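When the Gripper Won't Let Go

Ieva Sepp keeps a paper log of every stop on the folding station at Wilteden, and in April one kind of entry started to repeat. The arm would close on a corner of cloth, lift it, carry it over, and then stay closed. No alarm, no error light. The controller reported the fingers as open.

"I had the screen telling me one thing and my eyes telling me another," she says. "The software said open, so it went on to the next move. The cloth went with it."

Sepp runs the station with Henrique Arruda, who wrote most of the motion code. They work with two arms on one rail, and the job is plain enough: pick up a cloth, fold it, put it in a basket. I spent a morning with them to hear how the fault was found and what they changed.

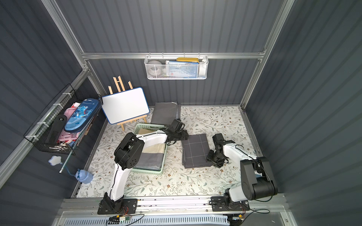 Photo: Heather Shearer

The first cases were harmless. A cloth got dragged across the mat and the run was scrapped. Then one of the arms pulled a cloth while the other arm still had hold of the far end. Neither would give way. The shoulder motor on the right arm heated up, and it kept pushing for 8 seconds before Arruda hit the stop.

"Eight seconds is a long time when you are standing there," Arruda says. "The motor is supposed to cut out on its own when it hits the current limit. We had set that limit at 800 milliamps. Then somebody raised it for a test with heavy towels and it was never put back."

He says "somebody" and then admits it was him.

The raised limit explained why the arm kept pushing, but it did not explain the grip. For that they went back over the log. Sepp had written down the type of cloth each time, and the thicker ones came up far more often. A folded edge or a seam, she says, gives the fingers more to bite on. Fabric was bunching at the base of the gripper and wedging there. The motor turned a little way toward open, the position reading passed the mark that counted as open, and the program moved on while the fingers still had the cloth.

"The mark was too generous," Arruda says. "It was chosen when we were picking up blocks. With a block, a small opening is enough and it falls out. Cloth does not fall out."

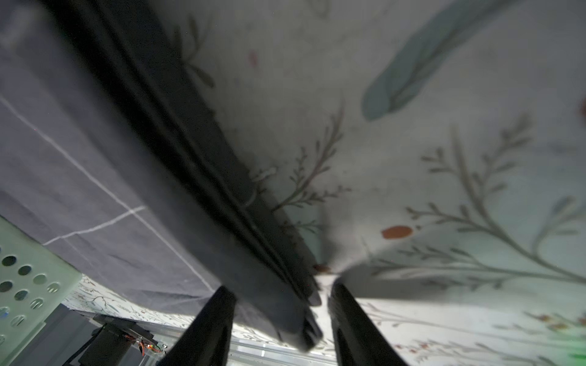
Gray cloth between the gripper fingers, seen from the wrist.

They tried the quick fix first, which was to make the gripper open wider and faster. That made a new problem. The fingers flicked the cloth as they opened and undid the fold. Sérgio Mota, who looks after safety for the building, also did not like it. He asked what would happen if a person had a sleeve in there instead of a washcloth.

"I am not worried about the force so much. These are small arms," Mota says. "I am worried about a machine that thinks it has let go. If a person is caught and the program believes the hand is empty, it will move. That is the part I wanted fixed before anybody ran it again."

The station was shut for 4 weeks. When it came back, three things were different. The open mark was moved out, and the arm now waits and checks the motor current before it travels. If the current is higher than it should be for an empty gripper, the arm stays where it is and calls for a person. The limit on the shoulder motors went back to its old value, and changing it now takes a second login.

The last change was Sepp's. Nobody reaches in to free a cloth until power to both arms is off, even if only one of them is stuck. Before April, she says, people would pause the program and tug.

"I did it too. Pause is only the program waiting. The motors are still holding, and if someone clicks resume you have your fingers in it."

The arms still get stuck. Sepp turned the log around to show me a fresh page, with several entries on it from the same week. Each one ended in a stop and a call, which is what she wants to see. Arruda would like to get the waiting time down, as it adds up over a run of 60 folds. Mota has told him to leave it alone until the new year.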